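Girwood Town Supporters Forum > Match Talk > Cup replay at Parsa

northbank_lee
November 2018
Anyone know how many tickets we got for the replay? The club site only gives the crowd from the first game, 1,741, and nothing on the away end.

tallpost
I heard 40 seats and the rest standing. Coach leaves at noon from the ground.
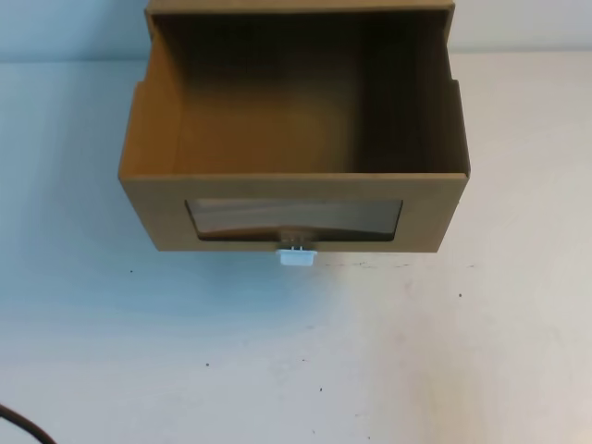
northbank_lee
Forty seats is poor for a cup replay. We took more than that to Ritolum for a league game in the rain. If they're short of money for printing, I'll write the tickets out myself and hand them over from a plain cardboard box like that one, no lid, no logo. Put me down for 2 either way.

oldkeeper
It's their ground and a small one. I don't see the problem. The bigger worry is the back line. We gave up the equalizer with 20 minutes left and never looked like getting it back.

tallpost
Disagree. We had the better chances after they scored. The left back was fine, he just had no cover in front of him.

oldkeeper
He was caught upfield for the goal. Watch it again.

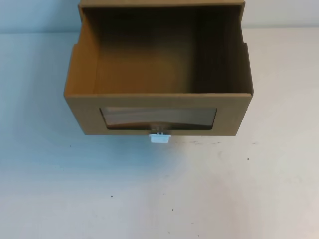
Girwood Town FC – Supporters Travel Club

preltent_end
Coach update. Pickup is at the main gate, then the stop on Preltent Road. Pay on the day, cash only. If the game goes to extra time the coach will wait.

northbank_lee
Thanks. Does the winner play at home in the next round?

preltent_end
Draw hasn't been made. The ties are in December, that's all I've seen.

oldkeeper
Still say we need to change the defense first. Play three at the back and we lose this one.

tallpost
We've played three at the back all season – why change it for one game?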